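Hillero opens simulated tabletop set to outside labs

Hillero has released the first part of Ekanard, a collection of simulated robot episodes meant for training systems that pick up and move household objects. The release covers 131 task layouts, each with its own instruction, starting positions and pass condition. A further batch is due in January.

The company has until now kept its simulated work in house and published only results. Under the new terms, universities and small firms can download the episodes, the object models and the checking scripts after signing a short agreement. Commercial use is allowed, but the object models may not be resold on their own.

Each episode is a single attempt at one instruction. It holds the joint positions of the arm, the commands sent to it, the state of the gripper, the pose of every loose object on the table and the views from the simulated cameras. One of those views is fixed to the wrist and moves with the arm. Joint data and commands share one clock, and the camera views are stamped against it, so a user can line them up without guessing at the delay.

According to Cengiz Ertürk, who leads data work at Hillero, lining up the streams took more of the team's time than building the tables.

"We had a version last spring in which the pictures were one step behind the commands," he said. "A policy trained on it still moved in a sensible way, so the fault was easy to miss. It closed the gripper slightly early, every time. We threw that version away and recorded the lot again."

How the episodes are made

Most of the motions come from people. An operator sits at a desk with a hand controller and drives the simulated arm through the task while watching a screen. The simulator runs at normal speed during this stage. Slowing it down made the operators more accurate, but their movements came out with long pauses that the trained systems then copied.

Once an operator has finished, the attempt is replayed without them under changed conditions. Objects are shifted by small amounts, the light is moved and the friction of the surfaces is altered. If the replayed motion still meets the pass condition, the new version is kept with a note of which attempt it came from. If it fails, it goes into a separate folder.

The failed folder is part of the download. Earlier collections from the company left failures out, and outside users asked for them when training systems that judge whether a task has gone well. Ekanard labels each failure with the step at which the pass condition could no longer be met. The label is worked out by a script and has been checked by hand on a sample only, and the notes supplied with the release warn that it is least reliable for tasks that involve stacking.

Operators work in sittings of two hours at most. Hillero found that paths became shorter but rougher late in longer sittings, with more knocks against objects that were not part of the task. Knocks are allowed in the set as long as nothing falls off the table. They are marked in the episode file, so a user who wants only clean runs can filter them out.

What is on the table

The layouts mix items to be handled with items that are simply in the way. An instruction may name one object and leave the rest as clutter, and the same layout may appear again with a different object named. The aim is to stop a system from learning that a given table always means a given motion.

Object models differ in how well they match real weights. Packaged goods were weighed full and empty, and the simulator picks one of the two values at the start of each episode. The value chosen is stored but is not visible in the camera views. Toys and tableware have a single weight each. Soft items such as cloths and sponges are missing from this release, and the company gives no date for adding them.

Surfaces caused some trouble. A regular pattern across a tabletop gives a vision system plenty of fixed points, and early test policies leaned on it heavily. When the table was swapped for a plain one, their success rate dropped. Part of the set now uses plain tops for that reason, and the patterned tops are turned by a random angle between episodes.

Shadows are computed for every object and are kept hard in most layouts. A softer setting is provided in the scripts, at a cost in rendering time.

Tests so far

Hawthorne, a contract automation firm that had early access, trained a picking system on the release and ran it on its own bench with real objects. The firm made 159 attempts across 10 instructions. It has not published a success rate, saying that the bench camera was mounted at a different height from the one used in the simulator and that the figures would mislead. It does report where the attempts went wrong. The largest group of failures was in the approach, with the gripper arriving beside the object and closing on nothing. Dropped objects came second.

Hawthorne also reported that tall, narrow items were knocked over more often on the bench than in the simulator. Hillero puts this down to the contact settings, which treat the base of a box as perfectly flat. Real cartons bow a little at the bottom. A change to the settings is being tested and may be included in the January batch, in which case the affected layouts will be replayed and given new version numbers. The old ones will stay available.

A second early user, Nadside, looked only at the data files and did no training. Its report lists a number of small faults. In several layouts the written instruction used a colour word that fitted two objects, which left it unclear which one was meant. Those instructions have been rewritten. Nadside also asked for the camera settings to be stored in each episode file, where before they sat in one shared file, and this has been done.

A wrist view from one of the cluttered layouts has the gripper housing close to the camera, with a puzzle cube and a food can standing on either side of it on a perforated white top. A tall box, a red plate and a yellow lattice crate are further off.

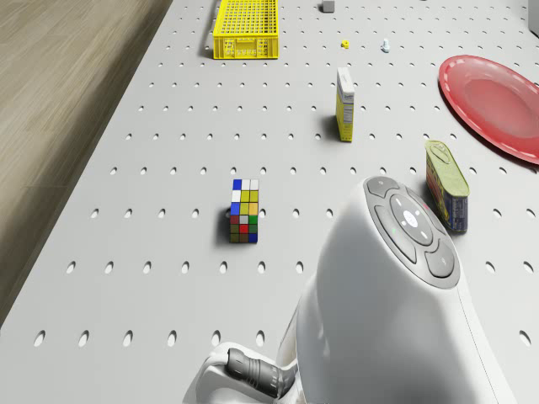 Access and format

The download is split by layout, so a user can fetch a single task without taking the whole set. Each part comes with a checksum and a text file listing the instruction, the pass condition and the known faults. Camera views are stored as compressed video, with the option of asking for the uncompressed images on a disk. Hillero charges for the disk and the postage.

The scripts run on a single desktop machine with a recent graphics card. Replaying episodes under new conditions is slower than recording them, and the company suggests leaving it to run overnight. Users who make their own variations can send them back for inclusion. Submissions must contain the full command record and name the attempt they were made from, and any that arrive as video only will be turned down.

Ertürk said the company would rather receive failures than polished runs.

"We can make tidy examples ourselves. What we are short of is the attempt where the operator nearly has it, loses the object and gets it back. There are few of those in the set, and the test policies are poor at recovering."

Recovery episodes are to make up a larger share of the January batch. Operators will be handed the controls part of the way through an attempt that is already going wrong, with the arm stopped in an awkward position, and asked to finish the task from there. A trial of the method has been run on a few layouts, and the episodes from it are held back until the labels have been checked.

Requests for access go through the Ekanard page on the Hillero site. Applicants are asked to give the name of the group, the intended use and a contact for fault notices. Groups that already hold an agreement for an earlier Hillero collection do not need to sign again.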